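Drivico opens its workshop floor in Brudisstead, and asks visitors to mind the tape

Brudisstead, 20/10/2020

Drivico, the fit-out firm best known locally for shelving that stays up, has finished work on its new workshop in the former Zesow building. The doors open to trade customers this week, after 57 days of work and one long argument over the colour of the floor.

Grey won. The other candidate was a cheerful green, which had its supporters until a sample patch was put down and somebody dropped a box of green washers on it.

The workshop covers 670 square metres less than the firm's old premises and is expected to hold the same amount of stuff. To manage this, Drivico has used its own Tawhiri layout method, under which every working area, walkway and parking spot is marked on the floor before any furniture is allowed through the door. The method was drawn up by Aroha Lowther, head of workshop planning, who spent much of April on her knees with a chalk line.

"People will tell you they know where the bench ought to go," said Lowther. "Then you ask them to stand where the bench ought to go, and they are in the doorway. Tape is cheap. Moving a bench takes six people and a good deal of language."

The rules of the Tawhiri floor fit on a single sheet, pinned up by the entrance. Yellow tape means an edge: keep your bags, bins and sandwiches on your own side of it. Tape that has started to lift is to be reported the same day. Cables are to be given room to hang and are not to be stretched across a walkway, however briefly, and however good the reason seemed at the time. 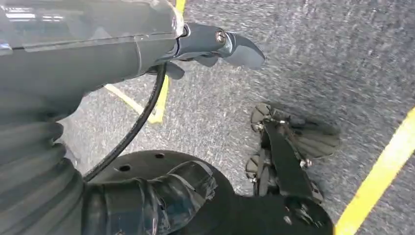 Wolfram Ehlers, managing director, admits he was slow to come round. He had budgeted for new benches, new lighting and a coffee machine, and had put down nothing at all for tape. The firm has now got through 67 rolls of it, including the ones used for practice.

"I thought it was a lot of fuss over some stripes," said Ehlers. "I have since been told off twice for leaving my bicycle over a line, both times by people I employ. I take that as a sign that it is working."

Trade customers can book a visit to the workshop on weekday mornings. Tours last under an hour and take in the marked floor, the stores and the coffee machine, which did survive the budget. Flat shoes are advised. Drivico will also lay out a Tawhiri floor for other workshops in and near Brudisstead, starting with a free measuring visit – chalk included, kneeling pads extra.

Notes to editors

Drivico fits out workshops, stores and back rooms for small and medium firms. The green washers have been found, with the exception of 2.

To arrange a visit or an interview with Aroha Lowther, please contact the Drivico press desk in Brudisstead.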